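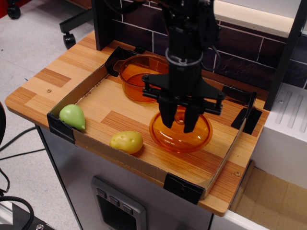

Home Explore Lists Log in

Spent Monday evening sorting the play kitchen bin. It had more than 200 pieces in it, and a good part of that was doubles.

The see-through orange saucepan stays. It's the one that gets used every day, and it still has its lid. The knob came off the lid a while back, so there's just a small hole in the middle now.

I tried a cork in the hole. Too fat. A wooden bead on a short bolt fits, but it needs a washer underneath or it wobbles.

Food was harder. We had three pears from different sets. Kept the pale green one and put the others in the donation bag.

The yellow potato stays too. It's lumpy and doesn't look like much, but it goes in every soup.

For trays I cut down shipping boxes to low sides and tape the corners with black tape. Wood-pattern shelf liner goes in the bottom. One roll from Hollulitz did 8 trays with a strip left over.

Fold the tape over the top edge of the cardboard. The first one I made without doing that and the edge went soft in a week.

One meal per tray works better for us than sorting by type. Pan, lid, a couple of vegetables. Cleanup is putting the tray back on the shelf.

Still looking for a ladle that fits the small pan. The Endeck one is too long - it tips the pan over.

Donation bag came to 76 pieces. Dropping it off before the end of August.

Filed under: Home & Family, Toy Storage

Contact | © Wenumance | Back to top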